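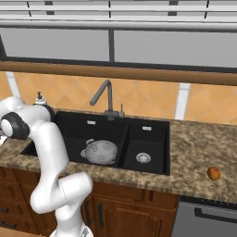

By Xinyi Du
May

I hate dishes, so when the folks at Curnen invited me to Pramdale to see how their kitchen robot is coming along, I was in the car before breakfast. The arm does its homework in a simulated kitchen first – granite counter, double sink, a colander to deal with – and it had 2,886 practice runs behind it when I showed up. The goal is 4,000!

So can it do my chores yet? Well, sort of. It got the colander out of the sink in 62 seconds (I can do it in two, with a phone in my other hand). Fruit is harder, because a peach bruises and a program has to learn how softly to squeeze. Loading a dishwasher, they told me, is still a ways off. Then comes a real kitchen, with my real greasy pans in it. I'd still sign up tomorrow.

Comments

Flanagan: 62 seconds beats my teenager by a week.

Neren: Call me when it folds fitted sheets – I'd pay $400 for that alone.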